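Chapter 8
Wood Surfaces and How They Wear

Most people meet wood as a surface. They eat at it, write on it, walk over it and wipe it down, and seldom think of it as the inside of a tree. Yet nearly everything that happens to a table or a floor in use depends on how the tree grew and how the log was cut. This chapter deals with grain, finish and wear, in that order. Drying and movement were covered in Chapter 7 and are only mentioned where needed.

By the end of the chapter you should be able to tell straight grain from figured grain, say which common finishes lie on the wood and which soak into it, and plan a simple wear test.

Grain is the direction in which the wood fibres run. Figure is the pattern we see on a cut face. The two words are often mixed up, even in the trade. A board cut at a tangent to the growth rings tends to show broad curves, long bands and closed ovals, while a board cut across the rings shows narrow, nearly parallel lines. Both patterns can come from the same log.
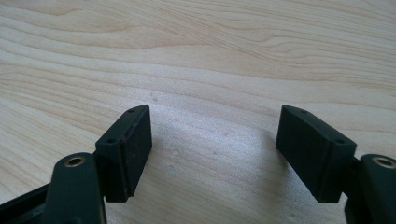 8.1 The Caltmont tables

We shall return several times to one case. The reading room at Caltmont was fitted with new tables, and Beatriz Simões kept a record of them from the first January of use. She noted each mark, its place and its likely cause. After 11 months the record held 660 entries. Most were at the front edge, where forearms and sleeves rub, and at the corners.

Her colleague Amândio Torres took over the record and carried it on to 887 entries. He added one useful column — whether the mark could be felt with a fingertip. A mark that can be seen but not felt is usually in the finish. One that can be felt has often reached the wood, and needs a different repair.
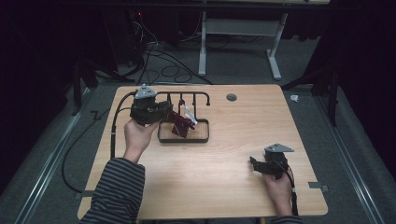
Corners deserve a word of their own. A sharp corner has little material behind it, so a light knock will crush the fibres or chip the finish. Easing the corner with a plane or abrasive paper spreads the force over a wider area. A finish also tends to pull away from a sharp edge as it dries, leaving a thin film there — and thin film wears through first.

8.2 Finishes on the wood and in the wood

Varnish and lacquer form a film on top of the surface. Oils that are wiped on and wiped off soak in and leave little or no film. Wax does some of both. A film gives better protection against spills but is harder to patch, as the edge of a repair can show.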